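Two Arms Back on the Job at Brastulley

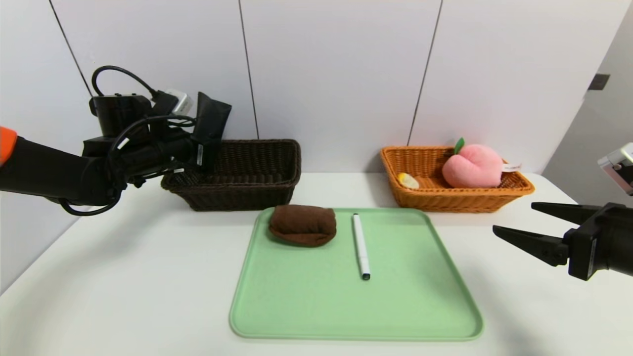 The two-armed bench at the Brastulley workshop, with baskets and tray set out.

If you stopped by the Brastulley workshop in January and wondered why the sorting bench was so quiet, I can fill you in. The left arm had been dropping its camera picture for a couple of weeks, always at the same point in its reach, and the whole cell was shut down until somebody could track it down.

That somebody was Ľubica Šimek, who keeps the bench running and let me hang around for an afternoon while she worked (I brought coffee, so I think we're even). The bench is called Moto, and both arms answer to the name. It picks soft and small things out of one container and puts them in another, over and over, while the people at Nanarov who write its software watch how it does.

The trouble was a camera cable. Every time the arm stretched toward the back of the table, the cable pulled tight at the wrist, and after enough of that the plug had worked itself a little crooked. Šimek swapped the cable for a longer one and gave it more of a curve over the top of the camera, so there's slack to spare when the wrist turns. She showed me the old plug and I nodded like I could see what was wrong with it.

"Everybody wants the cables neat," she told me. "I want them long enough."

The new cable took her 40 minutes. Getting the arm to agree about where things were took the rest of the day! Once the camera has been off its mount, even a hair of difference throws off the reach, so she had to redo the calibration for that side and then check it against the right arm, which hadn't been touched. She jogs each gripper out to a set of marks on the table, writes down the error, and goes again. Anything over 3 millimeters gets another round. The first try was nowhere close, and she said a word I won't put in here.

After that comes the part I liked best, the test layout. Two woven baskets go along the back, one dark brown and one more of a honey color, and a mint-green tray goes up front with a folded brown towel and a white marker on it. There's a plush peach in the lighter basket, green leaf and all, and I'll admit I got attached to it. The towel is the hard one, according to Šimek, and the marker is the one that tells her if her calibration is any good, because a thin thing leaves you no room to be sloppy.

Moto has to get through 100 picks in a row without losing the camera before it goes back on the regular schedule. It was running slow when I left, with Šimek on a stool by the stop button and a log sheet on her knee. She called me the next morning to say it had made it. The counter on the left arm had reached 574 by then, warm-ups included.

She's going to put the longer cable on the right side too, the next time Pollock has the parts in. Until then she'll be checking that plug every morning before she powers up.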